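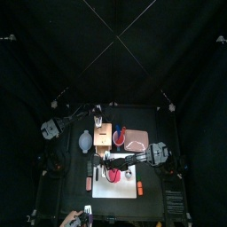

**Wie viele Beispiele braucht so ein Modell eigentlich, bis es eine neue Aufgabe lernt?** Für eine einfache Greifaufgabe planen wir bei Dronik 500 Durchgänge ein, für alles mit zwei Armen lieber 1000.

Klingt nach viel, ich weiß! Im August habe ich selbst mitgemacht, und nach den ersten 16 Durchgängen hatte ich schon eine ganz andere Meinung davon, was eine »einfache« Aufgabe ist. Man führt den Greifer, alles wird mitgeschrieben, man legt die Sachen wieder hin (bitte jedes Mal ein bisschen anders!) und fängt von vorne an. Armindo Bastos, der das Projekt Gesteseck leitet, sitzt daneben und sagt den nächsten Aufbau an. Er ist da sehr geduldig – strenger wird er erst, wenn man anfängt, die Gegenstände immer an dieselbe Stelle zu schieben. Das macht man nämlich ganz automatisch.

Am meisten überrascht hat mich, dass auch misslungene Versuche etwas wert sind. Wenn ich danebengreife und mich dann korrigiere, bleibt der Durchgang drin und bekommt eine eigene Markierung. Nur Abbrüche fliegen raus. Die Sichtung danach macht Gonçalo Serrano, und der schaut sich wirklich jede Aufnahme an, auch die aus der Greiferperspektive. Bei denen brauche ich immer einen Moment, bis ich mich zurechtfinde, weil der Greifer selbst so viel vom Bild einnimmt.

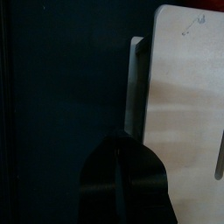
*Blick vom Greifer aus: links dunkelblau, rechts eine helle Platte.*

Die Daten gehen als Nächstes ins Training, parallel dazu schreiben wir die Aufgabenliste für die zweite Runde. Wer Ideen hat, was unbedingt mit hinein sollte, schreibt mir bitte oder spricht Armindo direkt an – am besten vormittags, nachmittags steckt er meistens in den Durchgängen.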